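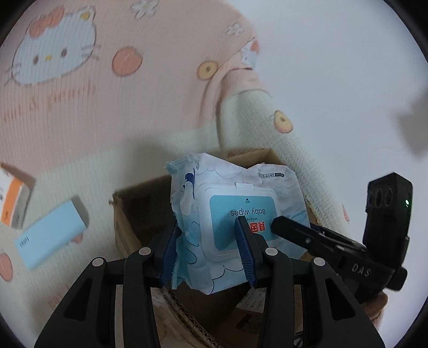
How to pack a carry-on for a week with a small child

These instructions cover one adult and one child under three sharing a single cabin bag for 7 days. They assume access to a washing machine at least once during the trip. Check the size limit with your airline before you start; limits differ between carriers and sometimes between fares.

1. Sort before packing

Lay everything on a bed. Divide it into items needed in transit and items needed on arrival. Transit items go in last, in the outer pocket or the top layer. Anything used only at the destination goes at the bottom.

2. Pack the base layer

Place shoes along the wheel end of the bag, soles outward. Fill them with socks. Roll trousers and sweaters and set them in rows across the width. Rolled clothing should reach no higher than half the depth of the bag. The Ronason 87 has a raised handle channel on the inside; fill the gaps on both sides of it first, then lay flat items across.

3. Group small items in cases

Loose objects migrate to the corners. Use rigid cases for anything that can crack or bend, and soft pouches for the rest. A case with rounded ends fits between rolled clothes more easily than a square one.

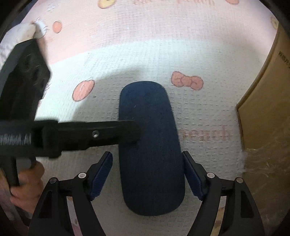 Dark blue case with rounded ends, on a printed cloth.

Do not stack rigid cases on top of each other. Set each one lengthwise between two rolls, with the opening side up.

4. Prepare the bedding

A familiar blanket or sheet takes up more space than most parents plan for. Fold it in half lengthwise, then in half again, and press out the air with your forearm, working from the fold toward the open edge.

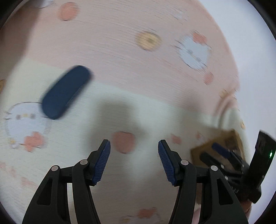 Roll it from the folded end and hold the roll with two wide elastic bands. If it is still thicker than the bag is deep, unroll it and lay it flat as the final layer under the compression straps. Vacuum bags reduce the volume but not the weight, and are hard to reseal on the return trip without a pump.

5. Add the transit layer

Pack one full change of clothes for the child, one shirt for the adult, diapers for the travel day plus 3 spares, and a changing mat. Keep liquids together in a clear bag that can be lifted out with one hand.

6. Weigh the bag

Hang it from a luggage scale with all pockets closed. If it is over the limit, remove adult shoes first, then the second sweater. Repeat until it passes.

Text by Jaqueline Carrillo. Updated in July.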